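Senari Slotted Wire Duct, white, with snap-on cover

Item 1263
In stock, ships from Prirkstead
Sold in packs of 4

Open slot duct for panels, desks, racks, workshop walls, anywhere you have cables going all over the place. Wires drop in from the top or come out the side through the slots. Cover snaps on after. Want to add a line next month? Pull the cover, lay it in, snap it back.

We've carried Senari for a while now. Before that it was the Zurnix duct, fine stuff but the covers got loose after a few openings and we had returns. Switched over in April. Zurnix covers do NOT fit Senari base, please don't mix them, we get this question a lot. 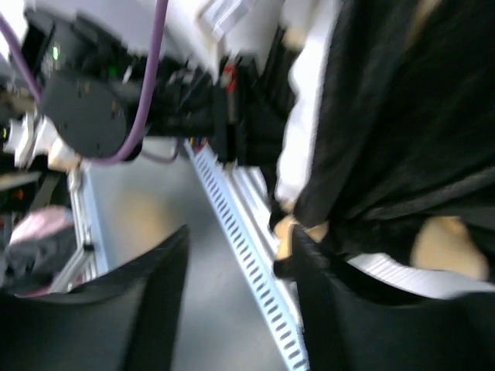 Cutting: fine tooth saw or duct cutter. Go slow near the slots or a finger will snap. Cut base and cover seperately, then clean the edge with a file. To make a side exit just bend a finger back and forth at the score line till it comes off.

Mounting: screws through the holes in the base. Adhesive strip is fine for light runs on a clean flat surface, not for ceilings. Wipe down first, press hard, leave it overnight before loading.

Don't overfill. Leave room for the next cable and for heat. If the cover bows you need the next size up. And keep power and data in 2 runs if you can, less trouble later.

Goes with
Bassi corner pieces, inside and outside
Bassi cable ties, bag of 565
Senari end caps, sold in pairs
Senari spare covers, same length as base

Not for outdoor use. Sun makes it brittle. Ask for the gray outdoor version, seperate page, longer lead time.

Returns: uncut lengths only, original sleeve. Cut pieces are yours, sorry. If a length shows up cracked send a photo the same day and we replace it, no need to mail the old one back.

Bigger orders or custom cuts, write to Graziella Parisi at the sales desk. Give her the size, number of packs and where its going. Orders in before noon go out same day, after that next morning.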